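Is your Windows laptop crawling after an update? Good news, you can often fix it in ten minutes! Start with the startup list: press Ctrl+Shift+Esc, open the Startup tab and disable anything you don't need the second you log in.

Next, clear the temp files. Open Settings, then System, then Storage, and click Temporary files. Mine had 1,586 MB sitting in there, wow! Leave Downloads unchecked unless you've looked through it first.

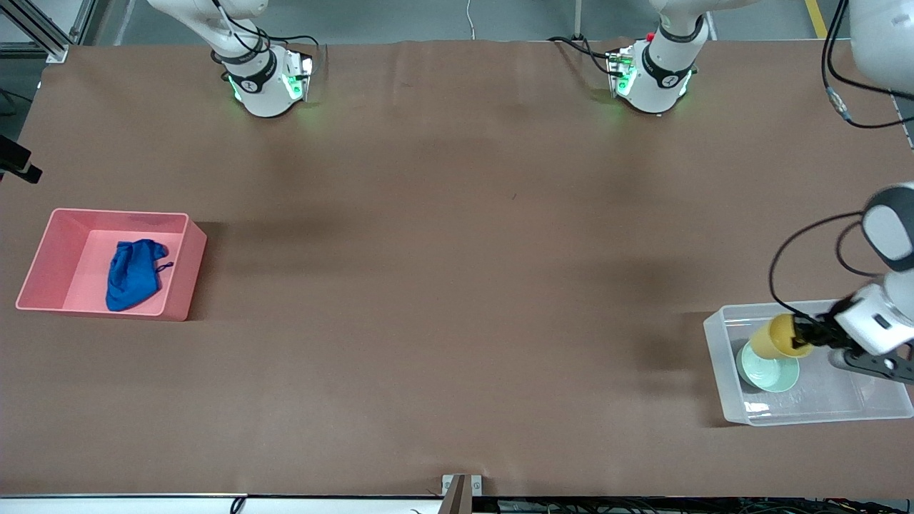

By Clerolard

Now restart (a real Restart, please, closing the lid doesn't count) and check Task Manager again. I love this part! Memory use on my old machine dropped by around 589 MB.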